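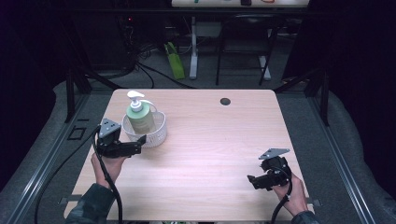
4. Keeping Supplies on the Tabletop

Read this section after the frame is bolted together and the top is level. If the top still rocks, go back to Section 3. Loading it up will not settle it, whatever the leaflet in the Miklow hardware bag says.

4.1 Choosing a basket

The Tadby table is sold with a coupon for a "matching organizer." We tried the organizer and can't say much for it. It is tall, it tips when one side is loaded, and the felt pads come off in a week. A low plastic basket with openings in the sides does the same work for less money. Look for:

- an oval or rounded shape, with no sharp corners at the base
- a handle that stays up by itself
- sides high enough to hold a pump bottle upright
- a base with no raised seam (run your thumb along it)

Woven-look plastic is fine. Real cane sheds, and it is hard to clean once soap gets into it.

4.2 Placing the basket

1. Wipe the top with a damp cloth and dry it. Grit under a basket will mark a pale finish sooner or later, and the "scratch-safe" claim on the carton does not say what it was tested with.

2. Set the basket down on the left or right half of the top. Keep it clear of the rounded corners.

3. Leave the small round hole open if you plan to run a cord through it. If you don't, leave it open anyway. The snap-in covers sold by Vekstead did not stay put on either of our tables.

4. Stand the pump bottle inside the basket. Turn the nozzle so that it points over the basket and away from the edge where you sit.

5. Lift the basket by the handle, an inch or so, and put it back. If the bottle leans over, move it closer to the side of the basket and try again.

Note: Do not drag a loaded basket. Lift it.

4.3 Pump bottles

New bottles usually ship with the pump locked down. Turn the head counterclockwise until it rises. Hold the collar still with your other hand or the whole cap will unscrew.

Colored soaps and lotions deserve some suspicion. Wipe up drips the same day. We have heard that green ones never stain light wood, and we have heard the opposite from people with a green ring on their table. Try a drop on the underside first and leave it overnight.

CAUTION: Never refill a hand soap bottle with a cleaning product, even if the color matches. Peeling off the label does not make it safe.

4.4 What to leave off the top

The load rating in the Lương parts sheet is 100 pounds. The carton says more. Use the lower number, and treat it as a number for weight spread evenly. It says nothing about a person sitting on one end – don't.

Keep hot pans, wet plant pots and anything with rubber feet off the finish. Some rubber leaves gray marks that we have not been able to remove.

4.5 Upkeep

Empty the basket now and then and rinse it under the faucet. Soap film collects in the openings and a dry cloth won't reach it; an old toothbrush will. Let it drain upside down before it goes back on the table.

Check the frame screws after the first 14 days, then again whenever the table is moved. Part 13 is the short hex key. Tape it under the top, where you may still be able to find it in July.

Section revised April 14, 2011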